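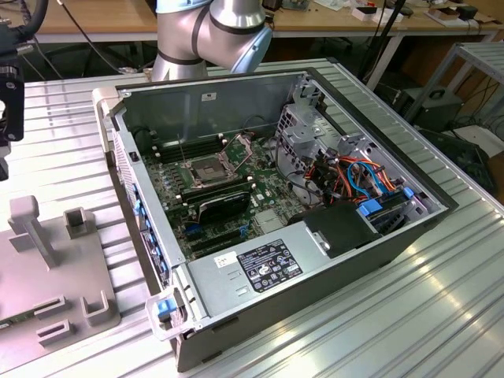
**Lai Hondska Research · Disclosure Reading Team · Walham office**

# About us

Lai Hondska Research is a small company which reads the financial statements that elected officials and candidates must file. We read them for local newspapers, radio stations, civic groups and sometimes for a city hall that wants to know how its own forms look from the outside. Our team, the Disclosure Reading Team, does the reading itself. Other colleagues take care of contracts and teaching.

A person who runs for county office usually fills in a form about income, debts, property, shares and gifts. The form is public. In practice it is a scanned paper with handwriting in it, and a box for "value" where the candidate can choose a range so wide that a garage and a hotel will fit into the same one. A reporter with a deadline at five in the afternoon cannot always do much with such a paper. We have learned to read it slowly.

## How the company began

The company was started by Fung-ping Au, who worked before as an accountant for family businesses. She was asked by a friend at a weekly newspaper to look at the form of a man who was running for mayor and who spoke in every speech about his 18 companies. She looked for all of them in the state register. Many were names only, with no office and no employees, and several of them owned each other. It was all legal. But it was a different picture than the one from the speeches, and the newspaper printed a careful article about it with a drawing of who owned what.

After this article other newspapers called. For the first year she did the work from her kitchen, in the evenings, and then Pin-yu Yu joined her and they rented the rooms in Walham where we still are. The names Lai and Hondska come from the mothers of the two founders. Visitors often ask for Mr. Hondska at the front desk and we must disappoint them.

## What we do

Most of our work is one of these:

- **Plain reading.** You send us a disclosure form, we send back two or three pages which say what is in it, what is missing and what is not clear. We write for a reader who has never seen a balance sheet.
- **Comparison over years.** We put the forms of the same official side by side. A loan that is there in one year and gone in the next is a question you may want to ask.
- **Ownership charts.** We draw the companies, trusts and partnerships of one person, with the source for each line of the drawing.
- **Workshops.** One day, for newsrooms or citizen groups, up to 18 persons. We bring real forms and everybody gets a pencil.

We also keep Kurnura, our own register of local disclosure forms. It holds nearly 1000 forms at present, from 81 counties and towns, all typed over by hand from the scans and checked by a second reader. Newspapers which have a contract with us can search in it. Students can ask for free access for the length of one semester. Please write which course you follow and who is teaching it.

## How we read

We have some rules for ourselves and we think that clients should know them before they call.

We do not estimate how rich somebody is. We are asked for this very often, especially in an election year, and the answer is always the same. A range on a form is a range. If a candidate writes that his building is worth "over one million", then we write "over one million", and we do not put our own number beside it. A person who wants to appear richer than he is and a person who wants to appear poorer can both use the same box, and from the form alone we cannot tell you which one is in front of you.

Every report is read by two of us, and the second reader does not see the notes of the first. When the two disagree, the report says so. In the beginning we tried to solve each disagreement before we sent the report out, but this took weeks and the clients were mostly more interested in the disagreement.

We work for newspapers of the left and of the right, and the price list is the same. We do not work for campaigns or for parties, also not for a campaign that wants to have its own candidate checked. Staff members do not give money to candidates in the places that we cover. They vote, of course.

Before a report about a living person leaves our office, we advise the client to send the questions to this person and to give a fair time for the answer. We cannot force a newspaper to do it. We can decide not to work with the same newspaper again, and we did this once.

## Corrections

We make mistakes. The worst one was a case where we mixed up two men with the same name in neighboring counties, a father and a son, and gave the father a boat loan that belonged to the son. The newspaper had to print a correction and we paid the cost of it. Since then we write the middle name and the year of birth on the first page of each report, if they are public.

If you find an error in one of our reports or in Kurnura, please tell us, also when it is small. You will get an answer from a person. The corrected report carries a note on top which explains what was changed - we do not change the old text silently.

## The people

**Fung-ping Au** leads the company and still does plain readings, mainly the ones with partnerships in them. She teaches the workshops for newsrooms.

**Pin-yu Yu** is responsible for Kurnura and for the state registers, where she knows most of the clerks by their voice. She studied political science and later library work.

The other readers work part time, and many of them come from tax offices, banks or local reporting. We search for new readers every February. You do not need a special diploma, but there is a test with a real form, and it takes a whole morning.

## Visiting and writing to us

The Walham office is open from nine until four. It is on the second floor, the bell says "Hondska" because the whole name did not fit. For a first talk about a form you do not need an appointment, but please bring a copy that we can keep, and all the pages of it. The last page with the signature is the one which people leave at home.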